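Folding Clothes on the Bed

Home / Gallery / Bedroom / Laundry

Text and selection: Huệ Châu
Added to the site in April

The bedroom pages on this site cover making the bed, changing a pillowcase, sorting a drawer and folding clothes. This page belongs to the folding set. All three pictures come from the same bedroom. The full bedroom section now has 1,654 pictures, and 785 of them deal with clothes in one way or another.

A lot of people fold on the bed. It is the largest flat surface in most apartments, it is a comfortable height, and the closet is usually close by. The drawback is that the job has to be finished before anyone can lie down. In the homes I have collected pictures from, the pile usually goes on one side and the other side is kept clear for the folding.
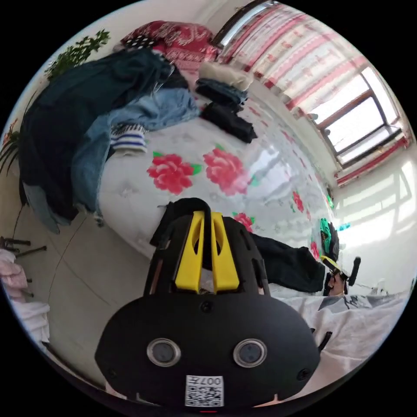 The pile on the left half of the bed: dark teal and navy clothes, with light blue jeans over them.

Jeans are often the heaviest thing in a pile like this. Some people take them first to get the bulk out of the way. I leave them for last so they can go at the bottom of the closet shelf by themselves. A small striped bundle is tucked in next to the jeans here, and I would set something that size aside until the larger pieces are done.

The white print with the red peonies shows up in all the pictures from this room. Dark clothes are easy to see against it, and so is lint. For a cover with a shine to it, I wipe the surface with a dry cloth before putting clean clothes down.
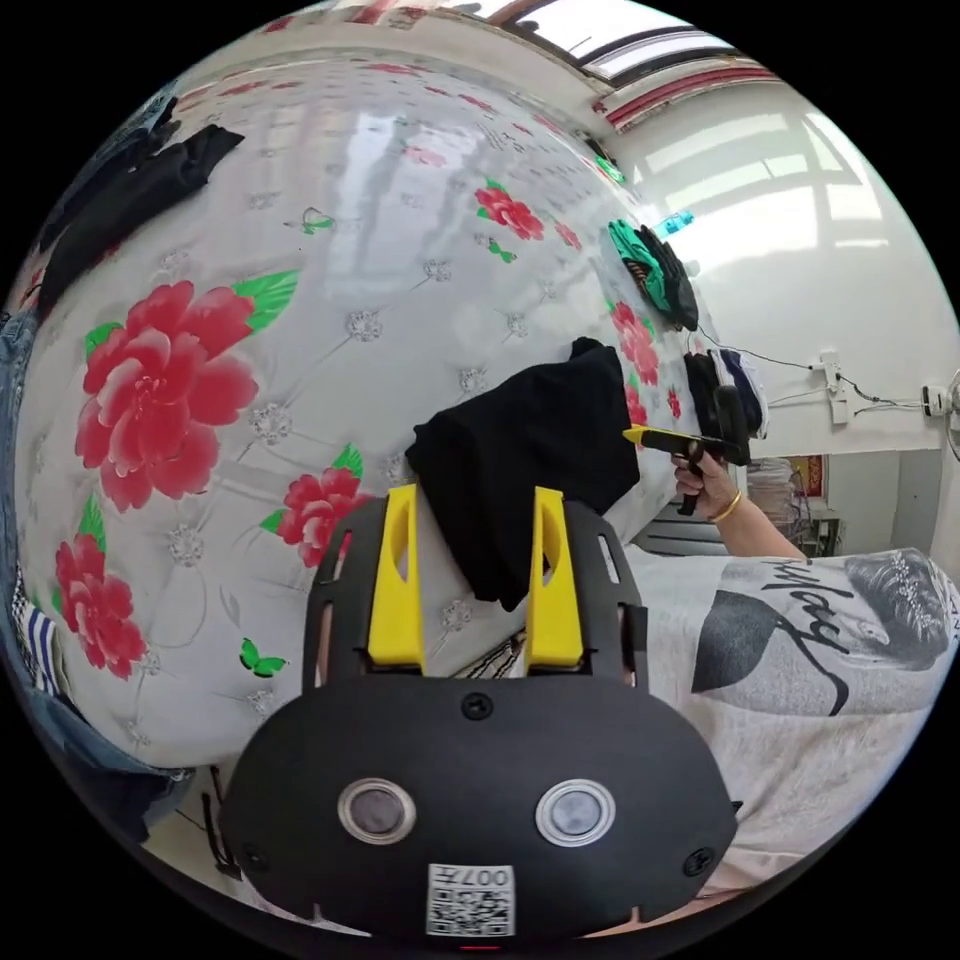 A black garment, still crumpled, against the peony print.

Soft black pieces are slow to sort. Sleeves, hems and necklines are all the same color, and it can take a moment to find which end is up. Hold the piece up by one edge, let it hang, and look for the label or a seam. If it came out of the pile inside out, turn it before you lay it down. 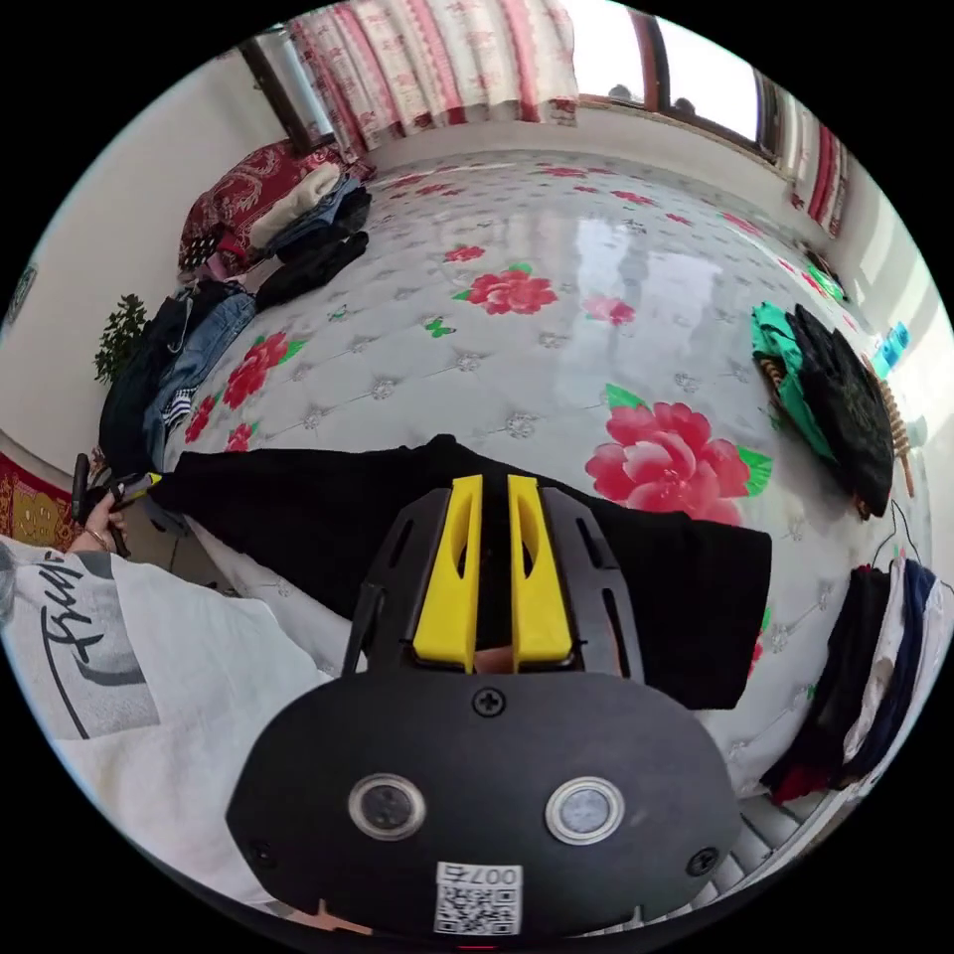

A black garment laid flat across the bed, one end of it running to a straight edge.

Once a piece is flat, smooth it from the middle toward the sides and then fold. My closet shelf is 40 cm deep, and I fold to fit that. A cover with tufting, like this one with its diamond pattern and small gray buttons, is a little uneven underneath. It makes no difference for a T-shirt. For a dress shirt I would use a table.

More in this set: Folding Towels (44 pictures), Pairing Socks, Hanging Pants

Back to Bedroom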